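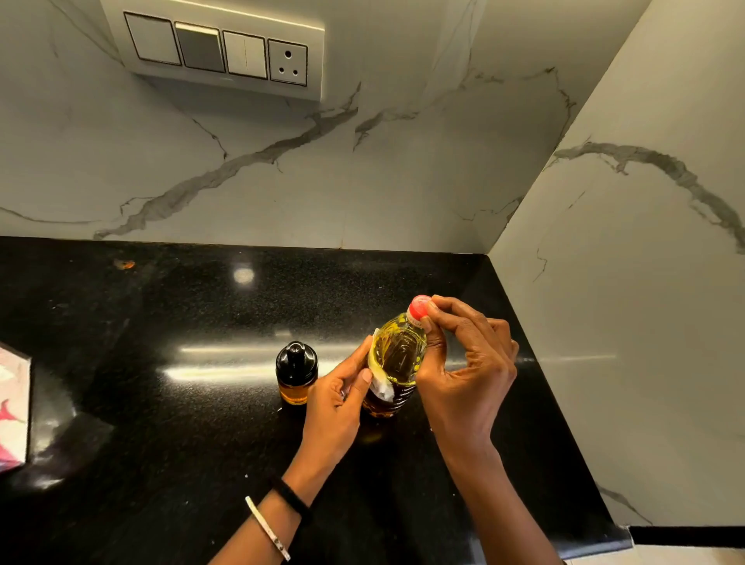 A group of hobbyists in Breridlow has begun building a two-armed kitchen robot in a shared workshop on Munshi Street, using secondhand motors, printed joints and a set of household chores recorded by its own members at home.

The project, called Wenow, was shown to visitors on 21 Mar 2023 with one arm working and the other still on the bench. The builders said they hope to have both arms mounted on a rolling base by August.

The working arm can lift a plastic bottle, turn it upright and set it down on a mat. It cannot yet open a screw cap. Peeling off a label, a job most people do without thinking, is further away. The group has put it on its list of test chores, together with wiping a counter and sorting cutlery into a tray.

To prepare for those tests, members have been recording short clips of their own hands at work from head height, close to where the robot's camera will sit. They have collected 200 clips so far. Each one covers a single chore from start to finish, and members add a written note saying which hand holds the object and which hand does the work.

Label peeling has proved useful to study, the group said in a handout for visitors. One hand has to keep the bottle steady while the other pulls at a thin strip that may tear at any point. Clear plastic and polished counters add to the trouble — the software that finds objects for the arm often mistakes a reflection for the thing itself.

The first gripper had two flat fingers and dropped bottles when they were tilted. Its replacement has soft pads cut from a rubber sheet and closes more slowly. A third version, with a narrow fingertip for picking at edges, is being printed.

Parts for the first arm cost some $200. Most of the motors came out of machines scrapped by Motier, a packaging firm on the edge of town, and the frame is cut from leftover shelving. The control board was bought new after an older one failed during a test of the elbow joint.

The group has 10 members and meets at the workshop on weekday evenings. Work on the second shoulder joint is due to start next, once a replacement bearing arrives. Plans for the arm and the printed parts will be posted on the workshop's website, the group said, but the clips will stay with the members who recorded them.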